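We use cookies to remember your settings. Accept / Manage

Fondine Capture Guide
Section 4: Recording a basket task
By Ginevra Gatti, updated May
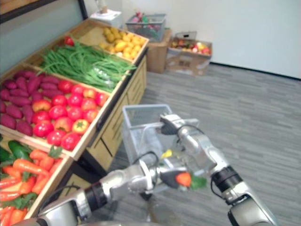 Fig. 4-1. Basket task. Left gripper on the strawberry, right gripper on the basket handle.

Read section 3 first if the arms haven't been homed today.

4.1 Set up

1. Stock the display. Potatoes, beans, tomatoes, carrots, whatever is on the task card. Piles, not rows.
2. Spare produce goes in the boxes past the far end of the stand.
3. Check both wrist cables by hand. Slack but not dangling.
4. Log in to Rukard, pick the task "basket_fruit", enter your operator initials.

NOTE: One operator per session. If you swap, close the session and open a new one. Do not just change the initals.

4.2 Record

1. Right arm: close on the basket handle, lift, hold it upright next to the stand.
2. Press the left pedal. Wait for the tone. Anything before the tone is not saved.
3. Left arm: pick one item. Grip light on soft fruit, setting 2 for strawberries.
4. Bring it over the basket rim, lower, open. No dropping from height.
5. Back to rest pose. Press pedal again.
6. Mark it: good, fumble or discard. Fumbles are kept, they go in a seperate folder for Balogun training.
7. Repeat. Stop after 10 episodes and reshuffle the piles.

CAUTION: Keep hands out of the basket while either arm is live. Pause first, wait for amber, then reach in.

CAUTION: Bruised fruit out right away. Juice on the finger pads = slipping, and a whole batch gone. Wipe with a dry cloth only.

4.3 Upload

1. End session. Wait for the Purer sync bar, takes almost 11 minutes for a full batch.
2. Check the episode count against your sheet. Mismatch, don't delete anything, call Amedeo Bortolotti.
3. Power down the arms, left first. Basket off the gripper before you do.

NOTE: Set is at 1,747 good episodes as of this revision. Short on soft fruit, plenty of carrots. Pick accordingly.

No uploads Sunday, server is down for backup.

Contact: Fondine capture desk | © Fondine | Back to top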